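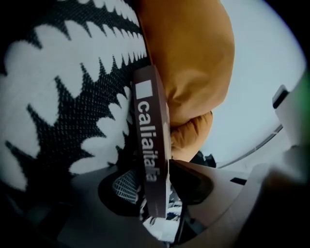

Why does my Millenel account log me out every time I open a saved order?

The session limit on older accounts is set to 60 seconds. Go to Settings, then Sessions, change it to 10 minutes and sign in again.

Ticket 3489
Opened by: Sebastião Rocha
Product: Millenel order desk
Status: Closed

9:15 a.m. Customer reports being logged out when opening any saved order. Same result in two browsers. Cookies cleared, no change.

9:40 a.m. Account was moved over from Endus in November and kept the old session limit. Asked customer to change it.

10:05 a.m. Customer changed the limit. Saved orders now open, but the list stops at 300 entries. That is the normal page size. Older orders are under Archive.

10:20 a.m. Customer found the older orders. Closed.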